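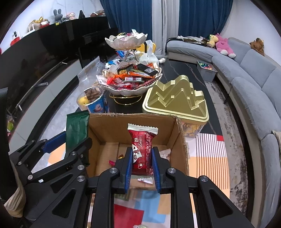
Photo: Quan Picture Library

Chapter 7
Packaging and the Movement of Goods

In this chapter you will learn:
the main jobs that packaging does
the difference between primary, secondary and transport packaging
how the shape and weight of a package affect the cost of moving it
what information a package carries and who reads it
what happens to packaging after the goods are used

Key terms: primary packaging, secondary packaging, transport packaging, unit load, corrugated board, flute, net weight, gross weight, void fill, reuse, recovery

Before You Read

Think of something you ate yesterday that came in a wrapper. List every layer of material that was around it between the factory and your hand. Include the ones you never saw. Keep your list, as you will be asked to correct it at the end of Section 7.3.

Introduction

Chapter 6 followed goods from the producer to the wholesaler and looked at who pays at each stage. It treated the goods themselves as if they moved without any covering. In practice very few products travel that way. Coal, gravel and grain are moved in bulk, and so are some liquids, but most of what a household buys has been put into a package, and that package has usually been put into a larger one.

Packaging costs money. A company has to buy the material, run the machines that fill and seal it, and pay to move the added weight. For a low-priced product such as a bag of snack food, the package can be a large part of the total cost of making it. Companies accept this cost when the damage, waste and extra labor that would come from leaving the package out would cost them more.

The chapter uses one case throughout. Zelleck is a maker of crackers and dried fruit snacks. It buys its cartons from a board mill at Vudaswood, which opened in 1936 to make wooden crates and changed over to corrugated board later on. The finished goods go by truck to the port at Maso. You will meet Zelleck again in the exercises, where you will be asked to work out the cost of a shipment.

7.1 What Packaging Does

The first job of a package is to hold the product together. This sounds too simple to mention, but it decides a great deal. A cracker can be sold one at a time, but dry rice cannot be handled at all until it is in something. Once a product is contained it can be counted, priced and stacked.

The second job is protection. Goods in transit are dropped, squeezed, shaken and left in damp places. Food also has to be kept from air and light. Potato chips go stale when they take up water from the air, and the oil in them spoils when it meets oxygen. A film packet for chips is therefore made of several thin layers, each chosen to block something. One layer may keep out moisture, another may block light, and the innermost layer melts under heat so that the packet can be sealed.

The third job is to make the product easy to handle and use. A jagged edge along the top of a packet gives the buyer a place to start a tear. Handles, caps and pull tabs belong in this group too. So does the size of the package. Zelleck sells one cracker in a 300-gram family bag and also in small packets meant for one person. The crackers are the same, but the small packets use more film for each gram of food.

The fourth job is to give information, and the fifth is to attract a buyer. These two share the same surface and often compete for it. Food laws in most countries require a list of ingredients, the net weight and a date. The seller wants room for a name, a color and a picture. On a small packet the required text is often set in very small type for this reason.

7.2 Three Levels of Packaging

Primary packaging touches the product. It is the film around a snack bar or the bottle that holds juice. When it fails, the product is usually lost.

Secondary packaging groups a number of primary packages. A printed box that holds several tea bags in their envelopes is secondary packaging. It may go on the shelf with the goods, or the store may take it off first.

Transport packaging is made for the trip. The most common kind is the plain brown carton made of corrugated board. Corrugated board has a wavy sheet of paper, called the flute, glued between flat sheets. The waves work like a row of small arches. They give the board stiffness without much weight, and they allow it to crush a little under a blow and so take up some of the force.

The same item can belong to different levels at different times. A carton that served as transport packaging for one product may be opened, emptied and used to store something else entirely. Homes and small shops do this every day.

Printing on transport packaging tends to be plain. It is often a single dark color, as it is read by warehouse staff and drivers more than by shoppers. A typical carton carries the brand, the name of the product and a line giving the contents. The carton below has a line of this type, "1kg*2瓶 44g*1卡", in which the weight of each item comes first and the number of items second. The Chinese characters name the units, a bottle and a card. A clerk who reads no Chinese could still take the numbers from it.

Check Your Understanding

Name the level of packaging in each case: a foil bag of coffee, a box sold with six wrapped cereal bars in it, a carton holding sweaters on a truck.
Why might a company choose a stronger flute for one product than for another?
Which of the five jobs in Section 7.1 does transport packaging do least?

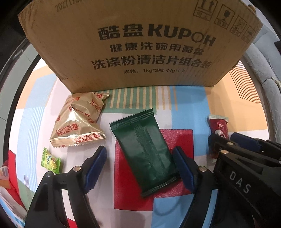 7.3 Weight, Shape and the Cost of a Trip

A truck can be full in either of two ways. It can reach its weight limit or it can run out of space. Canned goods reach the weight limit first. Snack foods run out of space first, since a packet contains a good deal of gas along with the food. The gas cushions the contents, and it is often nitrogen, which slows spoiling.

For light goods, then, the shape of the carton matters more than what it weighs. Suppose Zelleck ships 1000 cartons to Maso, and each has an empty gap above the top row of packets. The company is paying to move that gap 1000 times. Filling it with paper stops the packets from sliding, but does nothing about the cost. A shorter carton would reduce the cost, provided that the packets still fit without being crushed.

Cartons are usually stacked on a pallet to form a unit load, which a forklift can pick up in one lift. The carton should be sized so that whole rows cover the pallet with no overhang. A carton that sticks out past the side of the pallet has lost support at its corners, where most of its stacking strength lies.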